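Section 4. Setting up the break room drinks station

Covers the Oltero countertop water heater and the Stelura filter. Older Oltero units (no side switch) - see Section 7, steps differ. Read the cautions first. Please.

Table first. Clear it, wipe it, put down a plain white cover before any unit comes near it. Snacks and a clear tub can stay out.

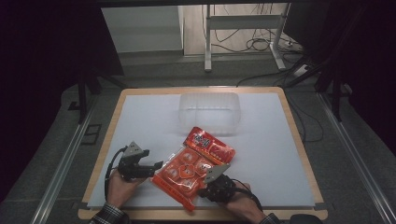
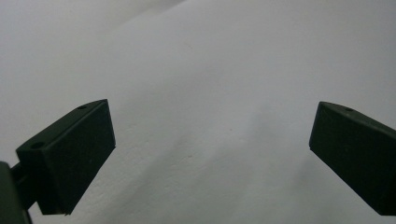 4.1 Placing the heater

1. Pick a spot within reach of a wall outlet. No extension cords, no power strips.
2. Leave a hand's width behind the unit. Vents are at the back.
3. Turn the feet until it stops rocking. Front left foot is usually the bad one.
4. Drip tray in, slotted side up. It clicks.

CAUTION: Draws up to 2495 watts. Give it its own circuit. Toaster on the same one will trip the breaker, see Mirkham office, December, twice.

4.2 Fitting the filter

1. Unwrap the Stelura cartridge. Take off BOTH caps, the lower one is clear and easy to miss.
2. Soak in cold water until the bubbles stop.
3. Push into the tank socket, quarter turn to the right. Hand tight only.
4. Fill to the upper line with cold tap water. Never hot.
5. Run one full tank through and throw it out. Gray water on the first run is normal, carbon dust.
6. Still gray after the second tank - pull the cartridge and reseat it.

Note: cartridge is good for 3000 cups. The counter does not reset by itself. Hold FILTER until it beeps.

4.3 First heat

1. Lid closed. Switch on at the side, then press HEAT.
2. Light blinks while heating, goes solid when ready. Dont open the lid while it blinks.
3. Set the temperature with the arrows. Tea people want 100, instant coffee is fine lower. Display is in Celsius, to change it hold both arrows.
4. Draw one cup and pour it away.

CAUTION: Steam comes out of the front slot, at hand height. Keep sleeves and paper cups clear.

4.4 If it won't heat

Light off - check the side switch, then the breaker.
Light red - tank is low or the float is stuck. Switch off, let it cool, tap the float.
E2 on display - scale. Descale per Section 5, do not use vinegar, it eats the seal.
Anything else - unplug it and call Tanvir Ranasinghe. Do not take the base off, that voids the Barbier service contract.

4.5 End of day

1. Switch off at the side.
2. Empty the tray, rinse, put back.
3. Leave water in the tank overnight if the office is open next day. Otherwise drain it once its cold.
4. Initial the sheet on the cupboard door.

Spare cartridges and the descaler are with Elisa Santoro. Ask before you take the last one, reorders are slow.

Rev. June 2019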